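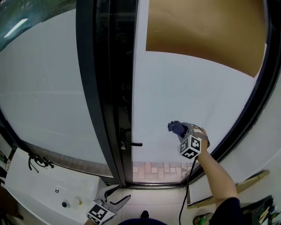
The arm is the cheap part

Most of the capital requests I have read for robot manipulation work in the past few years share one layout. The first line is an arm, the second line is a second arm, and after that comes a short list headed "sundries". The arms are priced to the pound. The sundries are a round number that somebody remembered from the last request. I think the order should be reversed, and that a group planning its first purchase should leave the arm out of the first year altogether.

My case rests on where the hours go. A team that wants a machine to open doors, fill a basin or put a bottle back on a shelf needs a large number of recorded attempts at those jobs, in rooms that differ from one another. An arm on a bench records attempts at the bench. A person with a gripper in each hand and a camera at head height can record in a kitchen in the morning and a corridor after lunch, and the cost of moving between them is a bus fare. Hand-held kit is dull to look at and hard to show to a visiting director, and this has kept it at the bottom of the list for longer than it deserves.

At Sulta, where I did the equipment planning until June, the first round of spending went the usual way. We bought 2 arms and left 800 pounds for everything a person would hold. The arms were delivered, mounted and insured. They then waited for data. The hand-held side, meanwhile, ran on one pair of grippers, and when a jaw pad wore through, recording stopped until the replacement came. The lead time on the pad was longer than the lead time on the arm's service contract. Nobody had asked for a spare in the original request, as pads are not the sort of thing that goes in one.

The second round was planned from the other end. We took the tasks first and wrote down what each would consume. Doors are a good test for a budget of this kind. A lever handle on a glass door wants a gripper that can close on a thin bar and push it down without slipping, so the pads matter more than the motor. Glass also gives a camera trouble with reflections, and tracking that works well against a painted wall may drop out in front of a pane. If the plan says "doors", it should therefore carry a line for extra markers and a line for recordings that will be thrown away. I have seen neither in a supplier's template.

Cables are the next thing. A wired gripper is lighter and cheaper than one with its own battery, and for seated work it is the right choice. For a person who must stand, turn and reach up past a sink, the cable trails to the floor and has to be managed by somebody. Either the budget pays for batteries or it pays for a second pair of eyes during each session. Both are legitimate. What is not sensible is to buy the wired version for its price and find the difference later in the wages.

Printed markers are almost free, and are for that reason always forgotten. The cubes get knocked, a face scuffs, and a day's poses are off by a small amount that is found in processing. We set 48 cubes as the stock level and reordered when half were gone. This was generous. I would do it again.

Storage is commonly underpriced as well. Inosis quoted us for disk by the terabyte, which is fair enough, but the quote covered one copy. Allow for a second copy in another building and for the time it takes to move it. Lumbao offered a bundle with storage, grippers and a support line. It looked dear beside the separate parts until we priced our own hours of cable repair, and after that it looked about level. We did not take it, mainly on account of a clause tying the pads to one supplier.

The standard objection is that the hand is not the arm. A person reaches around a door frame in a way that a fixed machine cannot, and some of what is recorded will never transfer. I accept this. The remedy is to hire an arm for a short period once there is data worth trying on it, and to use the results to decide which arm to buy. Forov rents by the month. A hire charge of 3000 pounds is unwelcome in a small budget, but it is a good deal less than the depreciation on a machine chosen too early.

There is a further difficulty with finance departments, who like assets. An arm can be tagged, entered in the register and written down over its life. Pads, markers, batteries and wages are running costs and are the first to be trimmed in a poor quarter. I have no clever answer. We grouped the grippers, cameras and a year of spares as one item with one purchase number, and it was approved as equipment. Other organisations may have stricter rules, and it would be worth asking before the form is filled in.

We use cookies to measure how our pages are read. By continuing to use this site you accept our cookie policy.

Recent items
Service contracts: reading the exclusions
Hire or buy for short projects
What a spare is for
Depreciation and the small workshop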